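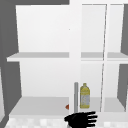
Chapter 4

Where Does It Live? Giving Things a Fixed Place

My first real job was in the stockroom of a hardware store in Lavbridge, and on my first morning I was sent to fetch a box of hinges. I came back 42 minutes later with the wrong hinges. The right ones were on a shelf by the back door, behind the paint, where a man named Hemant Ahuja had put them years earlier and where he could find them in the dark. Hemant was on vacation that week. So, in a way, were the hinges.

I tell that story to every class I teach, partly for the laugh and partly to bring up the question this chapter is built on: how does a person who has never been in a room before find something in it?

In Chapter 3 we talked about how much stock to keep. We treated it as a number on a page, and that was fine for working out reorder points. Now we have to put the stuff somewhere – and the minute you do that, you have to choose between two basic systems.

In a fixed location system, every item has its own spot, and the spot stays reserved even when you've run out. In a random location system (some books call it floating or chaotic storage, and I do like that second name), an item goes wherever there's room, and a record tells you where it ended up. The first kind is easy to learn and wastes space. The second uses space well and falls apart fast if people stop keeping the record.

Most small stockrooms I've visited use a mix, usually without meaning to. The Drovside warehouse, our main case for this chapter, had 2418 items on its books and 3 different ways of labeling a shelf, depending on who had been hired when. We'll spend a good part of Section 4.2 untangling that!

Before you read on, try something at home. Pick a closet or a kitchen cupboard and write down where you think everything in it is. Then open the door and check. Keep your list, mistakes and all – you'll need it for the exercise at the end of Section 4.1.

Key terms in this chapter: fixed location, random location, location code, pick path, dead stock

4.1 Naming a Shelf

A location code is an address. Like a street address, it should start with the big area and work down to the small one: room, aisle, bay, shelf.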